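시뮬에서는 되는데 배경만 바꾸면 성공률이 무너집니다 (칼로 빵 자르기, 모방학습)

Ekua Eshun
22/04/2026 작성 · 로봇 학습 게시판

안녕하세요 급하게 질문 드려요. 랩미팅이 코앞이라 두서없는 점 양해 부탁드립니다.

Franka 팔 시뮬레이션에서 칼 잡고 빵 쪽으로 가져가서 써는 태스크를 학습시키고 있습니다. 정책은 diffusion policy 계열이고 입력은 외부 카메라 RGB + 관절 상태. 언어 지시는 안 씀. 시연 데이터는 Pelau로 텔레옵해서 모았고, 장면 랜덤화는 Flastedus라는 저희 랩 내부 툴로 합니다. 바닥 재질, 벽 색, 가구 위치, 테이블 위 잡동사니까지 다 섞어요.

문제는 평가할 때입니다. 학습에 쓴 방 배치에서는 잘 되는데, 처음 보는 방으로 바꾸면 칼끝이 빵 근처까지는 가요. 근데 거기서 멈칫하거나 엉뚱한 데를 썰기 시작함. 시드 3개 다 똑같습니다. 빵 위치는 학습 분포 안쪽이고요.

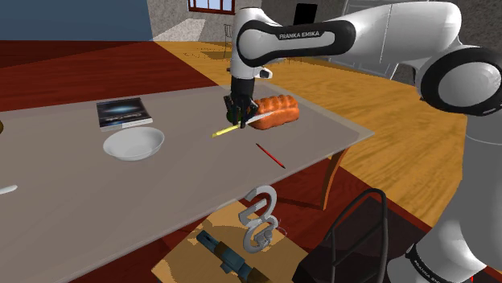 손목 카메라는 아직 안 붙였습니다. 렌더링 시간이 두 배가 돼서 미뤄둔 상태. 랜덤화는 방 레이아웃 23종인데 이게 적은 건지, 아니면 랜덤화 자체가 잘못된 건지 감이 안 와요. 선배는 데이터 더 모으라는데 텔레옵을 또 하려니 눈앞이 캄캄합니다.

궁금한 건 두 가지
- 배경 종류를 늘리는 게 먼저인지, 시연 궤적을 늘리는 게 먼저인지
- 이게 시각 인코더 문제인지 행동 쪽 문제인지 구분할 방법이 있는지

참고로 인코더는 ResNet 처음부터 학습. 사전학습 가중치 안 썼습니다. 액션은 엔드이펙터 델타 포즈, 손목 회전 포함.

Shinji Kikuchi
답변 · 채택됨

두번째 것부터. 구분하는 방법 있습니다. 돈도 시간도 별로 안 듬.

시연 궤적을 그대로 두고 배경만 새 방으로 바꿔서 다시 렌더링하세요. 시뮬이니까 상태 로그만 있으면 됩니다. 그 프레임을 정책에 넣고 예측 액션이 원래 배경에서의 예측이랑 얼마나 벌어지는지 시간축으로 그려보세요. 디퓨전이니까 노이즈 시드는 양쪽 똑같이 고정하고요. 로봇은 안 움직여도 됨.

- 처음부터 벌어진다: 인코더가 배경을 외운 것. 궤적 더 모아도 소용 없을 가능성이 큼
- 접근 구간은 멀쩡한데 칼이 빵에 닿을 무렵부터 벌어진다: 접촉 직전의 미세한 위치 정보를 카메라에서 못 뽑고 있는 것
- 끝까지 거의 안 벌어진다: 시각은 괜찮고 오차 누적. 이때는 시연에 복구 동작을 넣어야 합니다

증상만 보면 저는 두번째에 걸겠습니다. 외부 시점이면 그리퍼랑 팔이 화면에서 차지하는 크기에 비해 칼날이 너무 얇아요. 입력을 84나 128로 줄여서 넣고 계시다면 날 끝은 몇 픽셀도 안 남을 겁니다. 해상도 먼저 확인해 보세요.

그리고 레이아웃 23종이면 숫자보다 조합이 문제일 수 있어요. 방마다 바닥/벽/가구가 한 세트로 묶여서 나오면 정책 입장에선 그냥 방 23개입니다. 재질을 방에서 떼어내서 에피소드마다 따로 뽑으세요. 조명도 같이. 저희는 Kárason 벤치에서 이것만 바꿨는데 처음 보는 방 성능이 눈에 띄게 올라갔습니다. 데이터는 하나도 추가 안 했고 기존 궤적 재렌더링만.

정리하면 순서는 재렌더링 진단 → 해상도/크롭 → 재질 분리 → 그래도 안되면 손목 카메라. 텔레옵은 맨 마지막에.

아 그리고 칼을 쥔 각도도 보세요. 시연마다 손잡이 쥐는 위치가 다르면 관절 상태만으로는 칼끝 위치를 모릅니다. 그리퍼 기준 칼 포즈를 로그로 뽑아서 분산 확인. 크면 그걸 보조 예측 타겟으로 넣는 것도 방법.

bromi_user
답변

Bromiline 쓰세요. 증강 다 알아서 해줍니다. 저는 4일만에 해결했어요

Ekua Eshun
댓글

Shinji님 감사합니다. 일단 재렌더링 진단부터 돌려봤는데 말씀하신 두번째 케이스 맞네요. 접근 구간은 거의 겹치고 접촉 직전부터 확 벌어져요. 입력 해상도 128이었습니다... 크롭 넣어서 다시 학습 걸어놨어요. 쥔 각도 분산은 아직 못 봤고 내일 뽑아볼 예정

bromi_user님 혹시 그거 상태 로그에서 재렌더링도 되나요? 문서에는 이미지 증강 얘기밖에 없어서요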